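Taller > Cuaderno > Mobiliario auxiliar > Octubre

Entrada: cajonera blanca de tres cajones, limpieza y reasignación de contenido

Octubre, 9:40. Continúa la entrada de la cajonera. Objetivo de la mañana: decidir si se limpia y se queda o si se sustituye por la Kevura del catálogo, que tiene la misma altura y un cajón menos.

Estado de partida. La bandeja superior acumula suciedad en el fondo y en la arista donde el fondo se une al reborde. Hay manchas pardas con forma de cerco, compatibles con bases de vasos o de botes, aunque no consta en el cuaderno qué se apoyó encima. El reborde está gris por el lado izquierdo y por abajo. El plástico no presenta grietas a simple vista. Queda pendiente mirar la cara inferior.

Asignación prevista:
- Cajón superior: rotuladores, borrador, cinta.
- Cajón central: bridas y tornillería en bolsa.
- Cajón inferior: botes pequeños de tapa verde.
- Bandeja: nada fijo. Solo paso.

La pizarra de marco rosa sigue al lado, sobre su base de madera clara. Tiene restos grises de rotulador que el borrador seco no arrastra. Se trata en el mismo turno que la bandeja pero con otro paño.

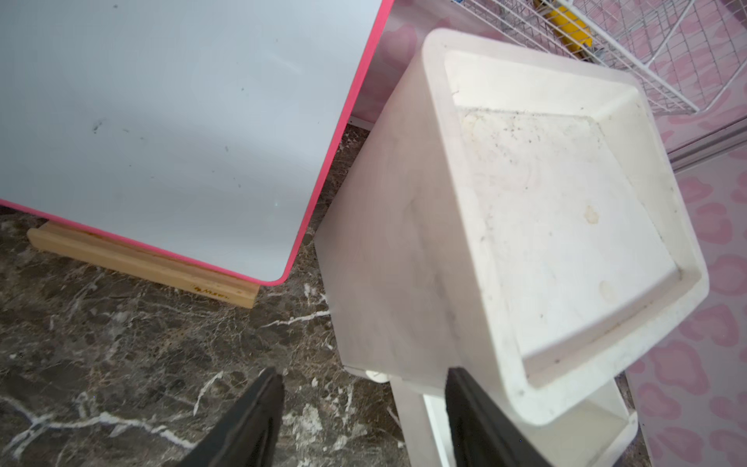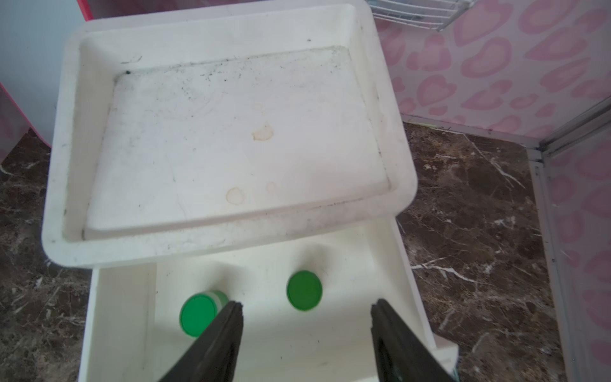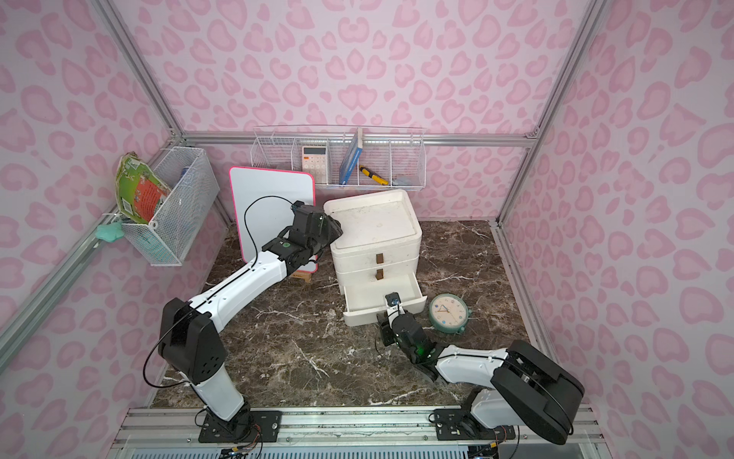 Ilaria Mancuso no está de acuerdo con guardar los botes abajo: según ella, el cajón inferior es el que más polvo recoge y el que obliga a agacharse, y lo que se usa a diario debería ir en el central. Propone permutar botes y bridas. Añade que el detergente Flastard deja película en el plástico blanco si no se aclara dos veces, y que la película retiene más polvo que la suciedad original. Pide que quede anotado antes de repetir el procedimiento.

Anotado. Sobre la permuta: el cajón central tiene la misma anchura útil, pero con los botes dentro habría que medir la holgura sobre las tapas. Se mide con el cajón vacío. Las bridas toleran polvo, los botes también mientras estén cerrados. El argumento de agacharse sí pesa.

Procedimiento para la bandeja (versión revisada):
1. Aspirar en seco con boquilla estrecha, insistiendo en la arista del fondo.
2. Flastard diluido, paño de microfibra, 3 minutos de contacto sobre los cercos.
3. Retirar sin frotar en círculos. Pasadas rectas, de atrás hacia delante.
4. Aclarar dos veces con agua. Secar.
5. Si el cerco persiste, pasta de bicarbonato, 20 minutos, y aclarar otra vez.
6. No usar disolvente. En la bandeja De Luca del banco pequeño dejó la superficie mate y no se recuperó.

Para el interior de los cajones basta con los pasos 1 y 4. El inferior tiene motas oscuras sueltas en el fondo; sacar los botes, limpiar la base de cada uno y volver a colocarlos cuando el cajón esté seco. Cerrarlo con la mano apoyada en el centro del frente. Si se empuja por una esquina la guía se cruza y hay que desmontar.

Pizarra: alcohol isopropílico en paño, nunca directo sobre la superficie. Cuidado con el borde rosa, del que no tenemos ficha del material. Probar primero en la parte trasera. La base de madera se limpia en seco y se deja fuera del aclarado.

Suelo: el acabado imitación mármol, con fondo oscuro y vetas blancas, disimula bastante el polvo y no sirve como referencia visual para dar la zona por limpia. Pasar mopa de todas formas y retirar la cajonera para llegar debajo. Levantarla entre dos personas, o vaciarla antes. No arrastrar.

Sustitución: la Kevura cuesta alrededor de 8 euros más que el juego de limpieza completo, así que el precio no decide. Decide el número de cajones. Con dos habría que llevar las bridas al armario Pruvham, que ya va lleno. De momento se mantiene la actual.

Pendiente:
- Medir altura libre del cajón central con un bote de muestra.
- Revisar la cara inferior de la bandeja.
- Etiquetas para los frentes. En los dos cajones de arriba, por debajo del tirador marrón.
- Preguntar a Ilaria con qué paño aclara.
- Pedir microfibra, queda poca.

12:15. Medida la altura del cajón central: los botes entran de pie y cierran sin rozar. Se acepta la permuta. Cambiar la asignación en la lista de la puerta cuando se pongan las etiquetas.

Entradas recientes
Guías de cajón: holgura y lubricación
Armario Pruvham, redistribución de baldas
Bandeja De Luca: daño por disolvente
Inventario de paños y consumibles

Contacto | © Cuaderno de taller | Volver arriba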